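Ellau Ward Ballot Access Project: progress report to the Carnel Fund
15 April 2018
By Gerd Hamann
2 comments | 136 shares

The petition to place ward-based council elections on the Ellau ballot was filed with the city clerk on schedule. It carried 2698 signatures. The clerk rejected 361 of them, mostly for addresses outside the city limits or missing dates. The remaining total is above the threshold in the charter, and the clerk has certified it.

The council has not yet set a date for the vote. Two members have asked for a legal opinion on the wording of section 4, which covers how the Rennie district would be split between wards. Our attorney has sent the city a revised map – the boundary now follows the rail line – and we expect a reply before the next regular session.

Spending is within budget. Printing came in under the planned amount, and the balance was moved to voter mailings. The Modovura contract for address checking was closed out and the final invoice paid. No change to the grant total is requested.

Remaining work for this period: file the campaign finance statement, finish the mailing list, and book a hall for the public forum in August.

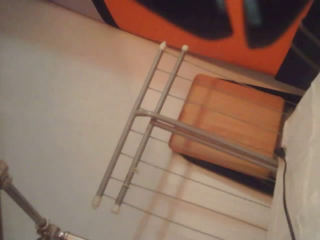 Can the council change the petition wording before it goes to voters?
Under the charter, the council may correct clerical errors only, and any other change needs a new petition.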